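Encimeras de Denddale: galería de mayo

Cuando Civton anunció que regalaba un curso de orden doméstico a los vecinos de Denddale, me apunté con pocas esperanzas. El método se llama Wundova y promete, según el folleto, «una cocina que se mantiene sola». Llevo media vida limpiando cocinas y todavía no he conocido ninguna que lo haga. Aun así fui, tomé notas y pedí a la gente que me contara cómo le iba después de probarlo en casa.

El curso consta de tres sesiones y un cuaderno de pegatinas. Las pegatinas son para marcar zonas: una verde donde se prepara, una amarilla donde se come, una gris donde no se deja nada. En la mía la gris duró lo que tardó en llegar el correo.

No digo que el orden esté mal. Digo que casi todos los métodos están pensados para cocinas con isla central y despensa aparte, y en este barrio las cocinas son un pasillo con un fregadero al fondo. El manual dedica una página a «liberar la encimera de electrodomésticos». Muy bien, ¿y dónde los pongo? En el capítulo siguiente recomiendan un armario de extracción. Los precios que me dieron en Hulme pasaban de 4000 sin contar la instalación, así que mi hervidor sigue donde estaba.

Tampoco me convence la regla de los dos minutos, esa de que todo lo que se recoja en menos tiempo se recoge al momento. La probé con el desayuno. Me levanté a tirar una cáscara, volví, me levanté a tirar el papel, volví, y el café se había quedado frío. Al día siguiente lo dejé todo hasta el final y terminé antes.

Lacey Fairclough me escribió que a ella las pegatinas le sirven, aunque las usa para que sus hijos sepan dónde no apoyar la mochila. Me parece el mejor uso que he oído hasta ahora, y no viene en el cuaderno. También defiende la bandeja de paso, una bandeja normal y corriente donde cae todo lo que no tiene sitio y que se vacía por la noche. Yo la tuve una temporada. Se convirtió en un cajón sin tapa, con pilas gastadas, gomas y un recibo del gas que di por perdido.

Lo que sí reconozco al curso es la insistencia en el cubo. Si el cubo queda lejos, los restos se quedan en la encimera, y contra eso no hay pegatina que valga. En mi cocina lo acerqué tres pasos y noté la diferencia. Gratis, además, y sin cuaderno.

La merienda, por otra parte, no aparece en el manual. Hay páginas para el desayuno, para la cena y hasta para las visitas, pero a media tarde parece que nadie pela una mandarina ni abre un paquete de galletas. Es justo la hora en la que se deshace todo lo que se ordenó por la mañana.

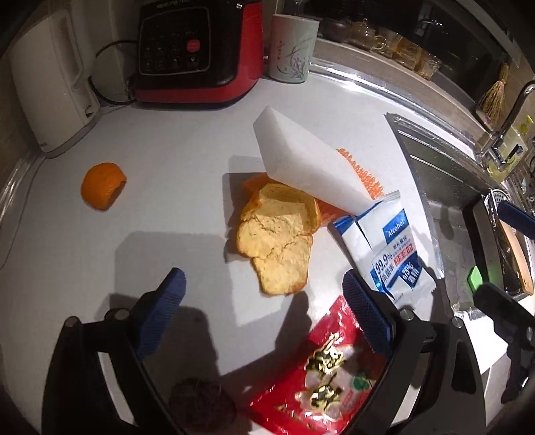

Piel de mandarina, una bolsa de papel blanco, envoltorios y algo de bollería sobre la encimera. El hervidor, al fondo, ocupa el lugar del que el manual quiere echarlo.

Indrek Jõgi opina que exagero. Dice que un método no tiene la culpa de que uno meriende de pie, y que en su casa la zona gris funciona desde el primer día porque le puso encima el frutero y ya no cabe otra cosa. Añade que las cáscaras las junta en un cuenco y las baja cuando sale, y que para eso no le hizo falta comprar ningún armario.

Le contesté que una zona vacía con un frutero encima es una zona con frutero. Lo del cuenco se lo acepto, aunque quiero ver cuánto tarda en llenarse de tapones y tiques.

Si alguien quiere mi cuaderno de pegatinas, está casi entero. Faltan las amarillas, que gasté en etiquetar botes.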